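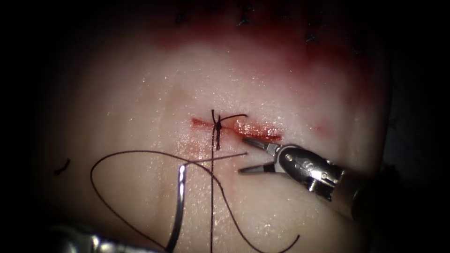
About us

Astileck is a small research group in Tilville working on robotic suturing. We study how a two-armed surgical robot can learn to place and tie stitches from recorded practice runs. All our work is done on suturing pads, and none of our software is used on patients.

How we work

Our method is called Lu. Most earlier systems we tried learned a stitch as one long movement, and small errors early on spoilt the knot at the end. Lu splits the stitch into short stages – drive the needle, pass it across, pull the thread through, tie – and learns when to move from one to the next.

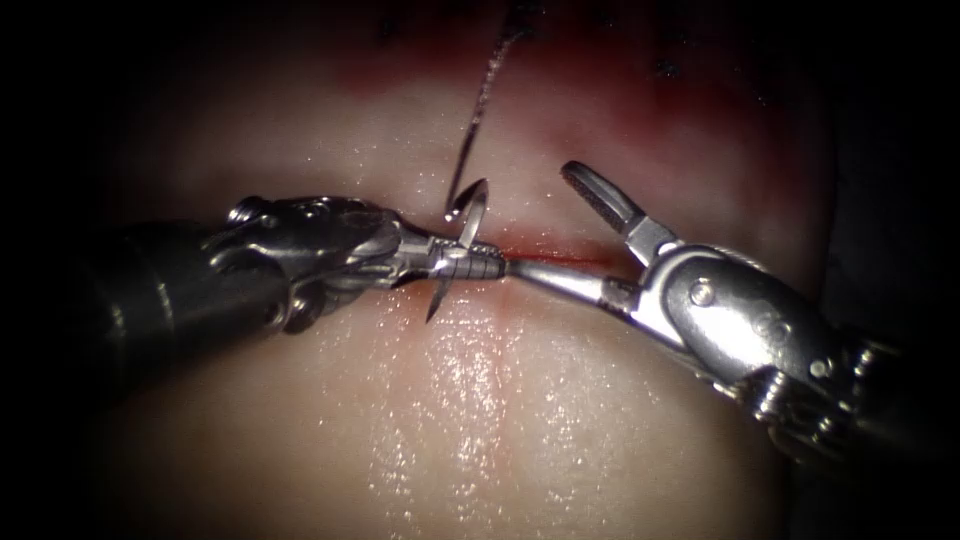 Each stage has its own check. If the needle has turned in the jaws, the robot goes back and grips it again before carrying on. We added this step after our first trials, where a poor grip was the most common cause of a failed stitch.

The training set is called Grulura. It holds 1,000 recorded stitches, 500 of them made on pads with red staining around the cut. Shiny surfaces and stains make thread hard to pick out, so we wanted plenty of both.

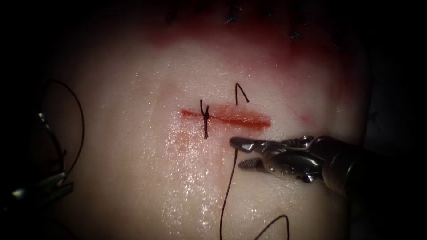

A tied knot on the incision, with the next length of thread in place.

What we have found

Training in stages gave us fewer dropped needles than training on whole stitches. It made less difference to knot tying, where slack thread still causes trouble. We repeated the comparison 3 times with fresh pads and got the same pattern. 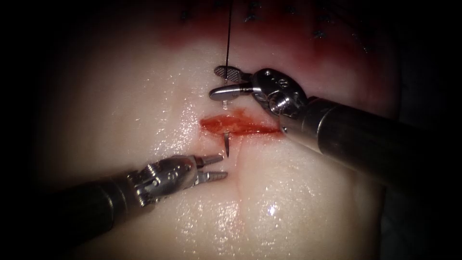 The handover between the two instruments is our main subject at present. A needle tip can be hard to see once it is through the pad, and the second arm has to judge where to take hold.

Working with us

We take 2 visiting students a year, usually starting in April. The lab is open to visitors on the first Saturday of each month – please write to us beforehand.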